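About Us

Hi, I'm Jeptoo Gachanja, and I run Tradia, a small workshop that sets up, looks after and repairs robot arms for people who would like to get on with their own work. You'll mostly find us at the bench. If you call before lunch, let it ring a while (we have probably got our hands inside something).

The name comes from my first customer, who misread my handwriting on an invoice. I liked it better than what I'd written, so it stayed.

The machine people ask about most is Gavel, our two-arm cell. Gavel got its name from the bang it made in the early days, when one arm had a loose wrist joint and came down on the table like a judge who wanted to go home. We fixed the wrist and kept the name! It does our gripper checks now, and it's also where new customers learn the care routine before they take their own cell over.

So what do we do with it on an ordinary day? The first hour is cables. I follow each one by hand from the base to the wrist with the power off and the arm parked, then run the arm through its full reach at a crawl and watch the slack. A cable that looks fine at rest can pull tight at the far corner of the table. After that come the bolts at the gripper joint, then the finger faces, which get a soft brush along the ridges and a wipe. Skin oil and dust are enough to make a grip unreliable, and I've seen people rewrite a whole program over a dirty finger.

Then we get the table tennis balls out. They're light and they roll, so a gripper that closes even slightly off center will send one across the table, and I know straight away which side to look at. The grid on the table helps too. I can jog a fingertip to a line crossing, send the arm away, call it back and see how far off it lands. 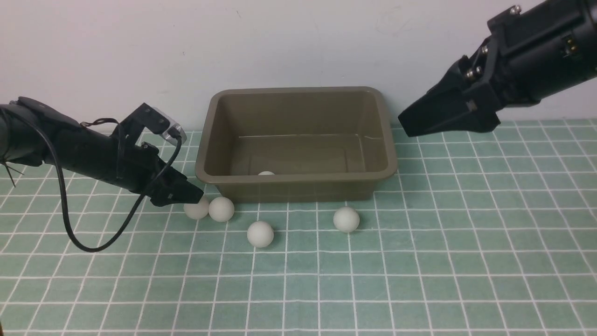 Wrist views, balls and tray:
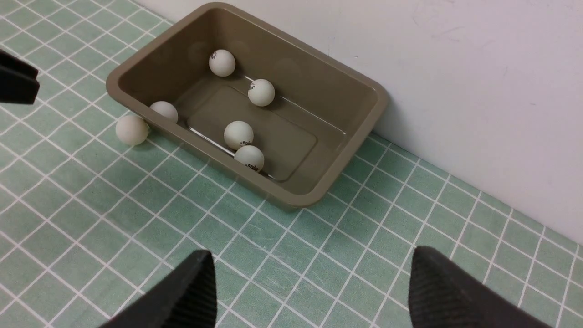
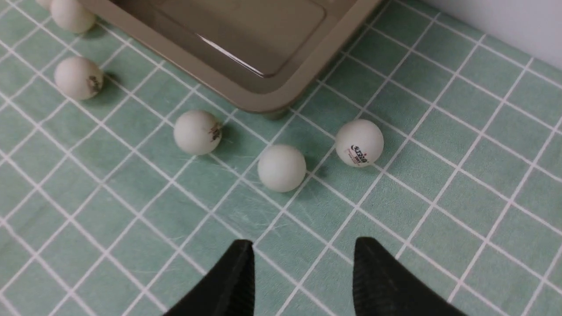
Once the arms come back to the same crossing every time, we start the long run, which is 500 picks with the lid off my coffee and nobody touching anything. I note every miss on paper, along with which arm it was. If the misses bunch up late in the run, I suspect heat or a fastener working its way loose. If they're spread all over, I go back to the wrist camera and redo its calibration from scratch, and that's usually the end of my afternoon.

We do the same for customers. A typical setup takes us 2 days on site: one for mounting, leveling and cabling, and one for calibration and teaching your people the routine. I'd much prefer to teach three of you than one, so please don't send only the person who happens to be free. You get a printed sheet to hang by the cell, and you get my number, and yes, you can use it.

Repairs come to us at the workshop in Karen, next door to Okoth, the machine shop that makes our mounting plates. Their oldest lathe dates from 1959 and still cuts truer than anything I could afford to buy, so when a bracket cracks I walk over with the pieces and a drawing. We now look after over 80 arms for labs, schools and small packing outfits, and quite a few of them have an Okoth plate somewhere underneath.

A few things we don't do: paint jobs, welding robots, or anything with the safety stop bypassed. If your stop button has been taped over, we'll put that right first and talk about the rest afterward.

Wednesday is our open bench. Bring a gripper, a wrist joint or just a noise you've recorded on your phone, and we'll have a look at it together. Please label your cables before you unplug them. Tea's on us, and the gate sticks, so give it a good push.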